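Cheap desktops for Hodlow households, but questions over the drives

Sat 19 March

A plan to hand out 495 refurbished desktop computers in Hodlow is due to start in April, and the company behind it says every machine will be checked, wiped and ready to plug in. What it hasn't said is who will look over its shoulder while it does that.

Trisulex, which buys retired office towers by the pallet and resells them, announced the scheme at the public library this week. Residents who qualify will pay $61 for a tower, a keyboard and a mouse. Monitors are extra. So are repairs after the first 2 months.

"It's a good price for a computer," said Sneha Dwivedi, who runs the library's evening computer class and went to the announcement with a list of questions. "It's a less good price for a computer that quits in June. I asked what they do about old power supplies and I was told they're tested. I asked how, and I was told thoroughly."

The towers are standard office models with a metal drive cage and plastic release tabs, the sort of design that lets a worker get at a drive without taking half the machine apart. That ease is a selling point for Trisulex. It also means the part that matters most to the previous owner, the drive, is one of the easier ones to pull and put in the wrong pile.

Inside the towers: drive bays, cables and blue plastic fittings.
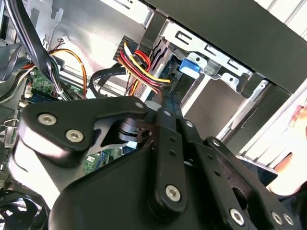
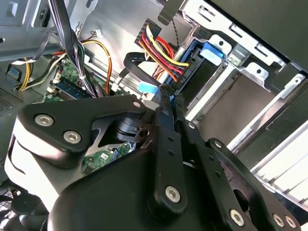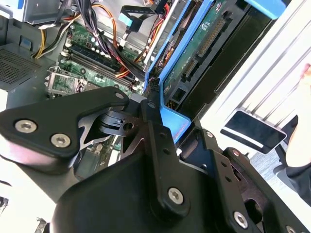
Boonmee Khamphan, operations manager at Trisulex, said all drives are erased with a program called Hanen, which produces a report for each one. Any drive that fails is shredded. He said buyers would not get a copy of the report, and neither would the offices that gave up the machines unless they asked in writing.

Asked whether an outside firm had ever checked those reports, Khamphan said the company was "looking at options." He gave no date.

He was more definite about output. A trained worker can get through up to 12 towers in a shift, he said, including opening the case, cleaning it, checking the cables and closing it up again. Dwivedi thinks that is quick for anyone who also means to check the memory and the connectors on the drives. She has had students bring in secondhand towers that only needed a data cable pushed back in, and others that were never going to run properly again.

There is also the matter of what the machines will run. Trisulex would not say which operating system will be installed, only that it will be "current and supported." Several parents at the meeting wanted to know if it would work with the school district's homework site. They were told to check with the district.

The towers will be handed out from the old Türkmen furniture store on the east side of town. Buyers need proof of address and must carry the computer home themselves. Returns will be taken at the same counter, and a faulty tower will be swapped for another of similar age if one is in stock. The company's leaflet doesn't say what happens if there isn't.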